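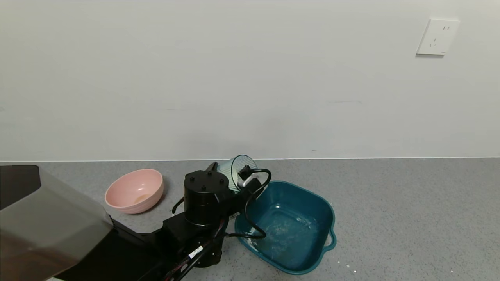
How to run a pouring task without ruining the arm, the bench or your Tuesday

Filed under: Bench practice, powders and liquids

Every lab that teaches an arm to pour eventually writes a set of rules for it, usually in the week after it needed them. These are ours at Skirgate, tidied up for people setting up their own kitchen-counter cell. They cover dry powders (flour, cornstarch, plaster if you must) tipped from a light plastic cup into a wider container. Sharp things and hot liquids have their own page, and it is a much grumpier one.

You will need

A cup you don't mind losing
A basin with a wide mouth
A second bowl for the source material
A dust mask and safety glasses
A damp cloth, and a dry one for after
The Skokard log sheet, printed, because tablets and flour don't mix

Step 1. Write the risk assessment first

Do it before the arm is powered. Your safety officer will know which collaborative robot standard applies to your setup, and you should read the thing itself once instead of trusting the summary pinned in the tea room. List the hazards you have: pinch points at the wrist, a cup that may shatter if squeezed, fine powder in the air, a slippery floor. “Robot achieves sentience” has been submitted twice and rejected both times.

Step 2. Mark out the work area

Pick a stretch of counter and clear whatever the task doesn't call for. Mugs are the usual offenders. Check where the power outlets are and keep the pouring spot well away from them. If your only workable spot is under an outlet, fit a cover or find another bench.

Step 3. Sort the cables

A cable that hangs in a nice lazy loop at the home pose may be sitting in the basin by the time the wrist has rolled over. Jog the arm by hand through the whole pour, slowly, and watch the cables the entire way. They need enough slack for the full wrist rotation and not so much that they drag on the rim. Clip what you can to the links. Do this again whenever somebody has “just moved it a bit”.

Step 4. Set the grip

Thin plastic cups flex, and ribbed ones flex in ways that will surprise you. Start with the lowest force that holds the cup empty, then add a little and try it full. If the mouth of the cup goes oval, back off. Our Samonte test cell keeps a sheet with the force setting for each type of cup, and the sheet is taped down.

Step 5. Limit the speed

We cap the wrist at 181 millimetres per second for anything involving powder. Your number will differ. Keep the lip of the cup low over the basin, because height turns flour into weather. Tilt in stages and pause before the return.

Step 6. Run it dry

Do 2 complete cycles with an empty cup and a hand near the emergency stop. Then do a real one. Whoever is holding the stop does not also take notes, fetch the cloth or answer the phone.

Step 7. Clean between batches

Powder left in the basin counts towards the next weight unless you zero the scale, so choose one method and write down which. Wipe the gripper fingers with the arm powered off and locked out. Never use compressed air. It looks efficient and puts the lot into the joints, where it joins whatever oil it can find and becomes a sort of pastry.

Inspect the wrist seals every 600 pours. Wurnumach, our older rig, reached 1152 before anyone opened it up, and the colour of what came out is still discussed.

Troubleshooting

Cup slips during the tilt: check the finger pads for dust before touching the force setting.
Powder lands behind the basin: the pour point was taught with a different cup. Reteach it.
Arm stops mid-pour: leave it there. Read the fault, make the area safe, and only then reach in – in that order, even if it is dribbling.

Completed log sheets go in the green binder. The blue one is for the centrifuge.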